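A white tabletop with plain walls on three sides is my favorite kind of work surface, and it's such an easy thing to set up! I sort, glue, repair and photograph small stuff on mine almost every evening, and dropped screws have nowhere to hide. You can put one together in an afternoon.

## What you need

- A flat white top (mine is 70 cm deep)
- Three smooth panels in a pale color: one back, two sides
- Thin metal edging for the seams
- A damp cloth, a pencil, a level

## 1. Level the top first

Do this before any walls go on. Set the level front to back, then side to side, and shim the legs until you're happy. A round bead is a great final test. If it stays put, move on.

## 2. Stand up the back panel

Run it along the whole far edge. Go for matte if you can get it, as gloss throws the lamp right back at you. My friend Fernanda Caldeira painted hers with two coats of leftover bedroom paint and I'm still jealous of the color.

## 3. Angle the sides

Square corners work, but angled sides are so much nicer to reach into (and they bounce light toward the middle, which I love). Pencil the line on the table, stand each panel on it, and check that your elbows clear before fixing anything.

Pale lavender-gray is a lovely choice for the walls. It's easy on the eyes next to a white top, and both light and dark parts show up well against it.
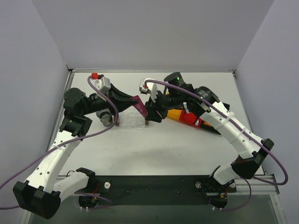
## 4. Close the seams with edging

Cut the metal edging a hair long and file it back to fit. Press it in where the walls meet the table, starting at a back corner and working toward yourself. Wipe up any extra glue right away! I didn't the first time, and I spent a whole evening picking at it with a fingernail.

## 5. Keep the middle open

Tools and supplies live at the edges, and the center is for whatever you're working on right now. Tie up long cables or route them off to one side.

For cleaning, a damp cloth and a drop of dish soap will do. Pencil marks come off with a white eraser.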